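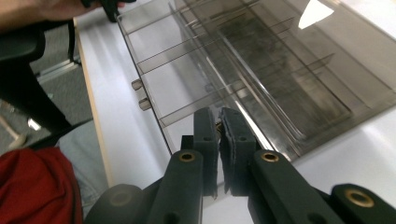
How to Record Your First Tray Task with the Leka Hand-Held Gripper

By Mateja Obradović

The Leka is a gripper you hold in your own hand. You squeeze, the fingers close, the camera on top records, and later a robot arm learns to do what you did, including the part where you scratched your nose. Driltivgate sells it singly or as a pair, and I bought the pair.

The printed guide that comes in the box is 11 pages long and spends two of them on how to recycle the box. What follows is how I get from a sealed carton to a usable set of recordings, with a clear plastic desk organizer as the victim. I've been doing this since February and have made most of the mistakes already.

What you need

Two Leka grippers, charged
The calibration card (it's under the foam, where you'll find it after writing to support)
A laptop with the Illitora software installed
A plain table, ideally white or close to it
A desk organizer with compartments
Someone patient, if you want to record with more than one pair of hands

Step 1. Check the fingers before you check anything else

Open and close each gripper slowly, a few times. The two fingers should meet evenly along their length. If one gets there early, loosen the screw on the side of the housing a quarter turn and try again. Do not loosen it a half turn. There's a spring in there with ambitions.

Then look at the linkage arms underneath. They swing on brass bushings, and they should move without clicking. A bit of clicking on the first day is fine. Clicking in the second week means grit, and a soft dry brush gets it out. Don't use oil. The guide says this once, in small type, and I read it afterward.

Last, the grip pads. The rough lining on the inner face of a finger takes all the abuse, and its edges fray. A shaggy edge still grips well enough for a tray. Once the lining starts lifting at a corner, swap it. Replacement pads come in a bag with no instructions and peel off their backing in the wrong direction.

Step 2. Set up the table

Clear away whatever you don't want the robot to have opinions about. Pens are the usual culprits. Push the chair back far enough that you can lean over the table without your knees getting involved.

Put the organizer down at an angle to the table edge. Square looks tidy, but then all your recordings look the same, and the robot will be baffled the first time it meets a crooked one. Turn it a little between takes.

A word on see-through plastic. Plornley, the sample task pack you can download with the gripper, starts you on a solid block, and the block is easy. A tinted organizer is a different animal. The table shows through it, the dividers show through each other, and any ceiling light leaves a white patch of glare on it somewhere. If the patch sits right on the edge you mean to grab, move the tray. Moving the light is how I lost an afternoon and a lamp.

Step 3. Calibrate

Lay the card flat and start the calibration screen in Illitora. Hold the first gripper over the card until the bar turns green, then do the second. The software will tell you to "move naturally." Nothing natural has ever followed from that sentence. Slow circles work.

If the bar sticks at yellow, wipe the lens. If it's still yellow, wipe it with something clean this time.

Step 4. Approach and grip

Come at the near wall of the organizer from the front, with the fingers pointing at the rim and one on each side of it. Close gently. Thin panels bend before they slip, and you'll feel the rim give a little. Stop there.

Avoid gripping right where a divider meets the wall. The joint is stiff, the fingers seat badly, and you'll end up with a tray that swings like a pub sign. If yours has small tabs sticking out of the side, steer around those too.

For the two-gripper version, the second one takes the far corner. Agree on who lifts first. Say it out loud. My early takes include a good deal of polite waiting followed by both sides lifting at once.

Step 5. Move, set down, let go

Lift only as high as you need. Move the tray, lower it until it's flat, pause for a beat, and open the fingers all the way before backing off. The pause matters more than you'd guess. Without it, Illitora tends to merge the setting down and the letting go into one step, and a robot trained on that will drop things with great confidence.

Press the thumb button to end the take. The button is next to the one that deletes the take. I've written to them.

Step 6. Record enough of them

Driltivgate suggests 300 takes for a simple task. I'd treat that as a starting point for anything see-through. My tray folder stands at 2,038, and a fair share of those are me re-recording ones where a sleeve wandered across the lens. Roll your sleeves up.

Throw out bad takes the same day. You think you'll remember which ones they were.

Is it worth the money?

For tabletop work, yes. The grip is light, the fingers line up well once you've set them, and a battery outlasts my wrist. The software is slow to export and fond of asking whether I'm sure. The pair costs less than two singles, though you have to scroll to the bottom of the order page to learn this, past the carrying case.

I didn't get the carrying case. They live in a shoebox with a dish towel between them.

Last updated 29 September 2025. Pad-swapping notes are on their own page now, with the swearing taken out.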